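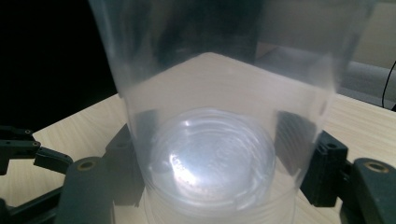 Unit 4: Movable Seating and the People Who Move It

Public space gets written about as if it were made of paving. For this unit we are going to treat it as a matter of furniture, and mostly of one question: is the thing you sit on attached to the ground? Keep a very ordinary object in mind while you read. A clear plastic cup, tall, a little frosted, wider at the top than lower down, is about as unattached as an object gets. It goes where the hand goes. A bench goes where the drawing said it would go, and then stays there through every change in sun, wind and fashion. Most street furniture is designed by people who prefer benches to cups.

Reading for this unit: Walczak, "The Chair Is Not Where I Left It" (in the packet), and the first half of the Fitzgerald interview. The second half is about bollards and you may skip it with my blessing.

4.1 The Varghese Yard

Varghese Yard was a delivery court behind a row of print studios. Barbara Walczak had a bench there in both senses, a workbench indoors and a sitting bench outside, and disliked the second one. It faced a wall. She got permission to put out 70 loose steel chairs for one summer, painted in a yellow the paint shop had mixed for somebody else and couldn't sell.

The city's objections, in the order they arrived:

The chairs would be stolen.
The chairs would be in the way.
The chairs would be sat on by the wrong people.

By November, 6 chairs were gone. Two of those came back, one with a cushion. Walczak's sketches from that summer are the reason we still talk about the yard. She drew the chairs at lunchtime and again in the evening from the same window, and the pairs are a better record of how people used the place than the official survey, which had a box for "seated" and a box for "other."

Look for these when you go through the sketches: pairs of chairs turned slightly away from each other (friends), pairs turned slightly toward each other (strangers being polite), and the single chair dragged an absurd distance to reach a strip of sun the width of a doormat. Many people moved a chair only an inch or two before sitting down. Walczak's view is that the inch is a signature. I go back and forth on this, but I have caught myself doing it in the faculty lounge.

4.2 The Minel Stool

Ciarán Fitzgerald's stool for Minel came out of a similar interest and a much smaller budget. It is 80 centimeters tall, too high for lunch and too low for leaning, and he defends this at length in the interview. Note his argument about weight. A seat should be heavy enough that moving it is a decision and light enough that the decision isn't a project. His first version failed the second test. Wovora, the firm that made the molds, sent it back with a hand truck.

The later version was bought by Trarer, a co-op of market stalls, who promptly chained the stools together at night and then, within a month, during the day as well. Fitzgerald visited and drew them chained. He sells the drawing as a print in an edition of 195, and it has done rather better than the stool.

4.3 For the seminar

Pick one place within walking distance where people sit. Go twice, once at noon and once after 5 p.m., and draw the seats only, no people. Bad drawing is fine. Rulers are not. If everything there is bolted down, draw what people have brought or improvised instead: steps, planters, an upturned crate, the rim of the fountain.

Bring both drawings on the same size paper. Write the time on the back, and nothing else. We will lay them out on the big table and try to guess which is which, and I will be wrong about most of them, as usual.

Anyone wanting to borrow the Walczak portfolio can sign it out from the print room before 4 p.m. Clean hands, please. The thumbprint on sheet nine was already there.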